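Planning the next round of gear: where the hand-held gripper budget is going

2020-10-01

We've had the go-ahead to plan the second stage of the Arley bench, and I'm pretty excited about it, so this item runs longer than my usual half page. 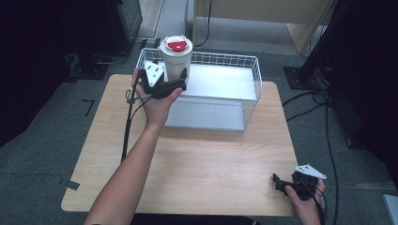
The short version is that we want to go from one recording table to two, and we'd like the second one up and earning its keep before the Jorkberg people send their next batch of kitchenware tasks. Everything on the wish list has to fit under the ceiling we agreed in July, and the ceiling hasn't moved. I've been through the list line by line and I think we can do it, with a bit of care about what we buy new.

Grippers first, as they're the heart of it. Each table needs a pair, one for each hand. Our current pair has held up well for pick-and-place work such as moving a lidded cup over a wire basket, and the people using them have settled into a nice rhythm. For the second table I'm proposing another matched pair from Hajdu, plus one set of spare fingers. The spare fingers are the bit I'd fight for. Fingers are what touch the objects, they're what gets knocked, and when one goes the whole table stops while we wait on a parcel. A set in the drawer costs us very little next to a lost week.

Please don't read that as a plan to upgrade the first pair as well! A few of you have asked. I'd love to, but matching grippers across both tables matters more to me this year than having the newest thing on one of them. Recordings from the two tables need to sit side by side without anybody having to sort out which hardware they came from.

Cables are the next line, and it's a bigger line than it used to be. Last time round we priced the grippers beautifully and then bought leads in dribs and drabs, three separate orders, freight on every one. This time there's a proper allowance: long runs for each hand, a spare of each, wrist straps, and covers for wherever a lead crosses the floor. I've put in 400 dollars for the lot. If you work at the bench and know of a length that's always too short, tell me now, while the order is still a spreadsheet.

Stands we can do cheaply. Trendevine quoted on weighted bases with adjustable posts and the price was fair, but we may be able to get by with fewer than I'd first thought if the two tables go back to back and share one between them. Somebody needs to try that with real furniture before we commit. I've drawn it on graph paper and I'm not much of a draughtsman.

The table itself should match the one we've got in height and in colour as near as we can manage. A pale timber-look top has been kind to us, and I'd like to keep that the same for the new one. There is a very handsome 1966 workbench in the storeroom which would cost us nothing at all, and I've had a long look at it. Sadly it's too tall, too dark, and it weighs as much as a small car. It stays where it is.

Then the props, which always get left out of budgets and always turn up on somebody's personal card. Baskets, cups, tumblers with lids, trays, bowls — none of it dear on its own. I've given props their own line this time so they can be bought in duplicate. If one table is doing cups into a basket, the other should be able to do exactly the same job with exactly the same cup. Please don't bring things from home, generous as that is, as we can never replace them when they break.

On timing, I've allowed 6 weeks from order to first recording. Two of those are shipping, and the rest is laying out the floor, marking where the table legs go, checking the leads, and giving everyone a go on the new pair before it counts. We squeezed that last part in the first stage and paid for it in sessions we had to do over. It's much nicer to let people muck around for a few days, drop a few cups, and work out how the weight sits on the forearm.

What's not in the plan: a robot arm for the second table. The arm is a separate request and belongs in next year's budget, and I'd sooner have two good tables for gathering hand demonstrations than one table and an arm we can't yet feed. I know opinions differ! I'm happy to have that argument over morning tea.

The draft spreadsheet is in the shared Arley folder, under Stage 2. Comments can go straight in the cells, in any colour except red, as I've used that for the lines still waiting on a quote.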